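Textilpflege und Ordnung im Haus Cluditz
Galerie der Arbeitsbereiche, Teil 2

Das Haus Cluditz der Evuvside Hauswirtschaft dokumentiert in loser Folge die Räume und Tätigkeiten, die den täglichen Betrieb tragen. Der erste Teil der Galerie war der Küche und dem Speisesaal gewidmet. Der vorliegende zweite Teil befasst sich mit der Textilpflege, also mit der Annahme, der Durchsicht, dem Entfusseln und der Rückgabe von Oberbekleidung, Decken und Polsterbezügen.

Die Abteilung wurde im Juni neu geordnet. Ihr stehen seither 162 Quadratmeter zur Verfügung, verteilt auf zwei Räume und einen Durchgang. Im vergangenen Jahr wurden dort 1.560 Teile angenommen, die nicht in die allgemeine Wäsche gegeben werden konnten. Dazu gehören vor allem Wollmäntel, Strickjacken, Filzdecken und die Bezüge der Lesesessel aus dem Haus Dammont, dessen Textilien seit der Neuordnung mitbetreut werden.

Die fachliche Leitung liegt bei Prapai Mahawong. Die nachfolgenden Erläuterungen beruhen auf der Arbeitsanweisung der Abteilung in der derzeit gültigen Fassung.

Annahme und Durchsicht

Jedes Teil wird bei der Annahme mit einem Stoffband gekennzeichnet und in das Annahmebuch eingetragen. Die Taschen werden geleert, gefundene Gegenstände kommen in einen beschrifteten Umschlag und werden gemeinsam mit dem Kleidungsstück zurückgegeben. Lose Knöpfe und offene Nähte sind vor jeder weiteren Behandlung zu vermerken — auch dann, wenn eine Reparatur nicht beauftragt wurde.

Entfusseln

Für glatte und mittelschwere Stoffe wird in der Abteilung die Fusselrolle mit Klebeblättern verwendet. Gearbeitet wird auf freier, ebener Fläche, das Kleidungsstück liegt dabei vollständig auf. Die Rolle wird mit gleichmäßigem Druck und in einer Richtung geführt, bei Stoffen mit Strich stets mit dem Strich. Kragen, Aufschläge und Taschenklappen werden zuletzt behandelt.

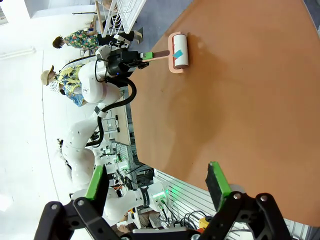 Ein verbrauchtes Klebeblatt ist vollständig abzuziehen, bevor das nächste Teil begonnen wird. Angerissene Blätter hinterlassen Streifen auf der Rolle und nehmen Haare nur noch ungleichmäßig auf. Bei Decken aus Filz werden je Seite bis zu 6 Blätter benötigt, bei Mänteln aus Tuch deutlich weniger. Die Rollen sind nach Gebrauch so abzulegen, dass die klebende Oberfläche weder Stoff noch Papier berührt.

Grobe Strickwaren sind von diesem Verfahren ausgenommen. Sie werden mit der weichen Kleiderbürste ausgebürstet, da der Klebefilm einzelne Fasern aus der Masche ziehen kann. Gleiches gilt für Mohair, für Samt und für Stücke mit aufgenähten Verzierungen. Im Zweifel wird an der Innenseite des Saums eine Probe genommen.

Pflege der Arbeitsflächen

Klebereste, Fasern und Kreidespuren werden am Ende jeder Schicht entfernt. Zugelassen ist ausschließlich das milde Reinigungsmittel Yimyam in der im Aushang angegebenen Verdünnung. Die Flächen werden nebelfeucht abgewischt und mit einem trockenen Tuch nachgerieben. Scheuernde Schwämme sind nicht gestattet.

Rückgabe

Fertige Teile hängen bis zur Abholung im Durchgang, geordnet nach der Nummer im Annahmebuch. Decken und Bezüge werden gefaltet und in Papier eingeschlagen. Die Ausgabe erfolgt täglich ab 14 Uhr gegen Vorlage des Abschnitts. Für das Haus Dammont besteht eine Sammelrückgabe, die von der dortigen Hausleitung abgezeichnet wird.

Beanstandungen nimmt die Abteilung schriftlich entgegen — Vordrucke liegen an der Ausgabe bereit. Anzugeben sind die Nummer des Stücks, die Art des Mangels und der Name der abholenden Person. Die Bearbeitung erfolgt durch die Abteilungsleitung.

Hinweise zur Galerie

Die Galerie steht den Beschäftigten beider Häuser sowie den Angehörigen der Bewohnerschaft offen. Eine Verwendung der Aufnahme außerhalb des Hauses bedarf der schriftlichen Zustimmung der Evuvside Hauswirtschaft. Der dritte Teil wird den Lagerräumen und der Wäscheausgabe gewidmet sein.

Zuständig für den Inhalt dieser Seite: Prapai Mahawong, Textilpflege, Haus Cluditz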